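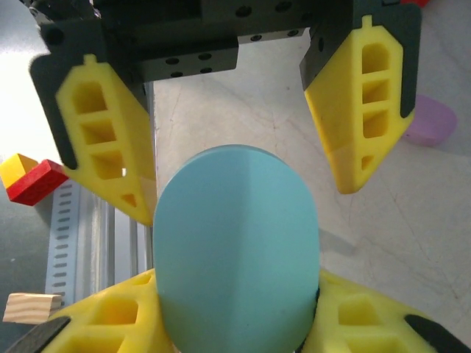

Our class went to the open day at the Mikkelsen lab in Dredusbridge because our project question was whether a robot arm could do the sorting that people do by hand at the Prallum packing plant back in Bradivville. I went in thinking the answer was no, and I should say that up front so whoever grades this knows where I started. The first thing I noticed was how easy the parts were. The teal piece with the rounded top stands upright on a pale tabletop with yellow gripper pads close on both sides of it, and the yellow fingers have cutouts all through them. At Prallum nothing stands up by itself and nothing has space around it. It comes down a chute in a heap.

By Nanna Overgaard
7th November

Our group was Vilhjálmur Lund, Xolani Moodley and me. Vilhjálmur took notes on the talk, Xolani asked most of the questions, and I wrote this up. We got 28 minutes at the demonstration, which had been listed as a full hour.

The talk was given by Kári Mogensen. He said two arms working together can handle things that one arm can't, like passing an object across or holding it steady while the other arm does something to it. I believe that. What I didn't get was a number. Xolani asked how often it fails and was told it depends on the task. He asked again about the task we were looking at and was told they were still collecting results. Maybe so – but the handout said "reliable" four times, and I think you should have results before you print that.
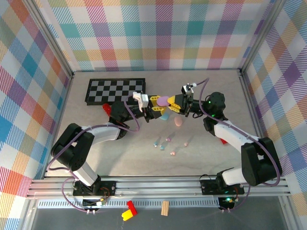
The other thing we asked about was setup time. If a person moves to a new table, they just start working. Kári said that changing the layout can mean checking the positions again, and that this takes almost 12 minutes on a good day. Vilhjálmur thought that was fine for a factory that never changes. Prallum changes its line twice a day, so I don't agree with him, and we left it as a disagreement in our notes.

Our teacher, Skarphéðinn Bjarnason, told us to include something that changed our minds. For me it was the soft-looking shapes. I had expected only square blocks, and rounded things are harder to grip. That is a fair test of a gripper, but I still don't think it is a test of sorting.

We plan to ask the lab for its results in May and add them to the final version. Until then our answer to the project question is "not shown."

2 comments
4 shares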